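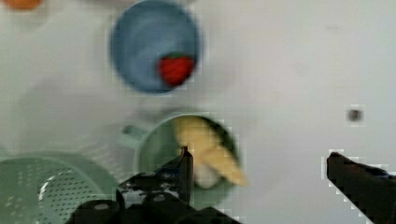
Strawberry in the light blue bowl, green mug-shaped pot next to it.

Section 3. Pairing a phone and setting up the Dretia head unit

Applies to the Nustdale hatchback and wagon with the Dretia touchscreen. If your car has the basic radio (two knobs, no screen), skip to the radio section.

Before you start

Park. Handbrake on. Ignition in position 2, engine can be off. Screen will shut down by itself after a while with the engine off, so if you're slow at menus just run the engine — outdoors, never in a closed garage.

Have your phone charged and Bluetooth on. Delete any old Nustdale pairing from the phone first, old pairings cause most of the trouble.

Pairing

1. Press HOME, then Settings, then Phone.
2. Tap Add device. The screen shows the car's name and a code.
3. On the phone, open Bluetooth and pick NUSTDALE 993. If you see two with the same name, you're parked next to another one. Move the car or check the code.
4. Compare the code on the phone with the code on the screen. Same code, tap Yes on both. Different, tap Cancel and go back to step 2.
5. The phone asks to share contacts. Allow or don't, calls work either way, but names won't show without it.
6. Wait for the phone icon at the top right of the screen. Solid icon = connected. Blinking = still trying.

Note: the unit remembers three phones. Adding a fourth wipes the oldest one with no warning.

Note: only one phone can do calls at a time. A second one can play music.

CAUTION: Do not pair or edit the phone list while driving. Menus gray out once the car is moving but the last screen you opened may stay up. Leave it alone till you stop.

Setting the clock and units

7. Settings, Clock. Choose Auto if you have the navigation package. Otherwise set it by hand with the arrows.
8. Settings, Units. Miles or kilometers, Fahrenheit or Celsius. The trip computer resets when you change distance units, so write down your trip reading first if you need it.
9. Tap Save. Pressing HOME without saveing loses the changes.

Speed reminder

10. Settings, Driver, Speed reminder.
11. Set your number. Factory setting is 68 mph.
12. Choose chime, or chime plus message. There's no message-only option on this unit.

The reminder does not slow the car down. It is not cruise control.

Steering wheel button

Short press answers a call. Long press rejects it. Long press with no call coming in opens voice control — wait for the beep before you talk.

If it won't connect

Phone doesn't find the car: back out to HOME and tap Add device again, the car is only visible while that page is open.

Connects then drops: take the phone out of the metal-lined center box. Try the tray.

Sound but no microphone: check that the Balis roof lining clip isn't sitting over the mic holes, by the map light. Slide the clip back.

Screen frozen: hold the volume knob down until the Dretia logo comes up. Pairings are kept, clock may need to be set agian.

CAUTION: Do not pull the head unit fuse to restart the screen. On cars with the Benmoussa alarm this sets off the siren and you will need the key code to stop it.

Still nothing after a restart, see your dealer and bring the phone with you. For software updates go to Section 4.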